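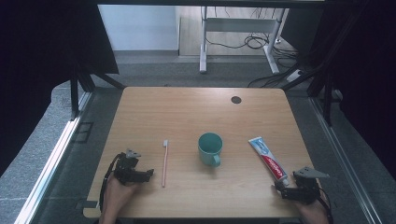

Can the base of a stand mixer go in the dishwasher?
Only the bowl and the attachments can go in; wipe the base with a damp cloth after unplugging it.

Plendier Small Appliances
Minutes of the product range meeting
Held Saturday, January 13, 2024, in the upstairs meeting room at the Lévesque store

Present: the range manager (chair), the buyer for kitchen appliances, the service desk lead, the web catalog editor, the two floor supervisors, and the warehouse lead, who joined by phone.
Apologies: the buyer for floor care.

1. Minutes of the previous meeting

Approved with one correction. Under item 4, the replacement beater for the Drodico stand mixer should have been listed as the flat beater, not the whisk. The web catalog editor has already fixed the same error on the parts page.

2. Stand mixers: range for spring

The buyer presented the proposed range. The Drodico tilt-head mixer stays as the main model. The 1000-watt motor has held up well with bread dough and the service desk had nothing to add against it. It will continue in white, black, and pale green. Red is being dropped after this stock is sold.

The Trudov bowl-lift mixer was discussed at some length. One floor supervisor said customers like the larger bowl but are put off by the height, and several have gone home to measure under their cabinets and not come back. The other supervisor disagreed and said those customers were not ready to buy in any case. It was agreed to put the full height, with the bowl raised, on the shelf card and at the top of the web listing.

The buyer asked whether the store should carry a third, cheaper mixer. The chair said the entry price is already covered by hand mixers. Left open until the May meeting.

3. Hand mixers

Stock of the Trudov corded hand mixer is low and the next delivery has no confirmed date. The warehouse lead will press the supplier for one. Until then the listing should say "out of stock" when the last unit goes, and the order button should come off. There was a problem before the holidays with orders being taken for units that were not in the building.

The cordless version was tried by the service desk. It handles cream, egg whites, and cake batter. It slows down in cookie dough. The web text currently calls it suitable for "all your baking," and the meeting agreed this should be changed to "light mixing and whipping."

4. Product descriptions on the website

The web catalog editor reported that the mixer pages still use the text sent by the suppliers. Much of it repeats itself from one model to the next, and the bowl size is given in quarts on some pages and liters on others. The editor proposed the following order for every mixer page:

Bowl size in quarts, with liters after it
Motor wattage and number of speeds
What comes in the box
Height, width, depth, and cord length
What can and cannot go in the dishwasher
Warranty

Agreed. The dishwasher line was added at the request of the service desk, which gets the question most days. The editor noted that the coated beaters and the burnished ones need different care, so that line cannot be copied from page to page — it has to be checked against each manual.

A floor supervisor asked that the words "powerful" and "professional" be used less. The chair said this could be left to the editor.

5. Returns and service

The service desk lead went through the mixer returns since the last meeting. There were 3 under warranty. One had a loose speed lever, one had a locking pin that would not stay in, and one was making a grinding noise at low speed. All were exchanged.

Most other visits to the desk were about the beater touching the bottom of the bowl, or not reaching the flour. This is fixed by turning the adjustment screw in the neck. The service desk lead will write a half-page sheet on how to do it, to be handed out at the register with each tilt-head mixer and put on the website as well.

It was asked whether the desk should charge for adjusting mixers bought elsewhere. No decision. The desk will carry on doing it free for now.

6. Attachments

The pasta roller set sells steadily. The grain mill does not, and the remaining units will be marked down. The buyer has been offered a minimum order of 100 glass bowls to fit the Drodico mixer. The warehouse lead said there is room but asked that they not arrive in the same week as the blenders. The buyer will ask about a split delivery before committing.

7. Any other business

The demonstration mixer on the sales floor needs a new bowl — the present one is dented near the handle and no longer locks properly. The buyer will order one.

The bakeware shelf beside the mixers is to be moved closer to the window so that customers can get at the outlet.

Actions

Range manager: put third mixer on the May agenda
Buyer: split delivery on glass bowls; new demonstration bowl
Web catalog editor: new page order; change cordless hand mixer text; add Trudov height
Service desk lead: bowl adjustment sheet
Floor supervisors: shelf cards; move bakeware shelf
Warehouse lead: delivery date for corded hand mixer

The date of the next meeting will be sent out with the agenda.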